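3.2 Keeping the wrist camera usable

Most of the trouble we had with the Clanduna cell in its first month came from the wrist. The arm itself hardly ever faulted. The small camera beside the gripper, on the other hand, worked itself loose again and again, and the policy is very sensitive to that! A tilt too slight to notice by hand was enough to send the fingers down on the divider between two poker chips.

Wanda Pruitt rebuilt the mount in February with 4 screws in place of 2, and we started a short check before every block of episodes. The operator drives the arm to a stored pose over the open chip case, closes the fingers once, and compares the live view with a saved one. If the fingertip has shifted, the bracket is loosened, reseated and tightened again, and the hand-eye calibration is rerun. We were delighted with how much this simple routine gave us. Of the 1,938 episodes recorded on this cell, 431 predate the new mount, and we keep those in a separate split (see Section 5).

Exposure was the second thing to settle. The counter is dark brown marble, the wall behind it is black with white leaves, and the fingers are pale, so automatic exposure kept hunting as the wrist turned. We now lock it at the start of each block. The price is motion blur on fast sweeps, as in Figure 3, where the finger passing the case is a soft streak while the chips in their slots can still be told apart by rim color. We decided to live with that, and it is lovely to see how well the policy copes.
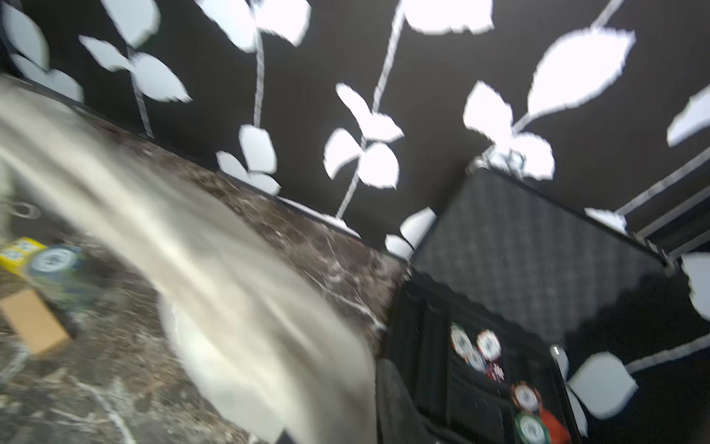 Figure 3. Wrist camera view during a fast move at the open chip case.

Finger wear turned out to be much slower than we had feared. Desmond Doucet wipes the pads with alcohol at the end of a block and swaps them when a chip slips during the closing test. The cable is the part we would change next. It still runs along the outside of the last joint, and a full wrist turn pulls it tight against the Budeo connector. A longer loop helped, and Wim Maes is now testing a clip that holds the slack behind the flange.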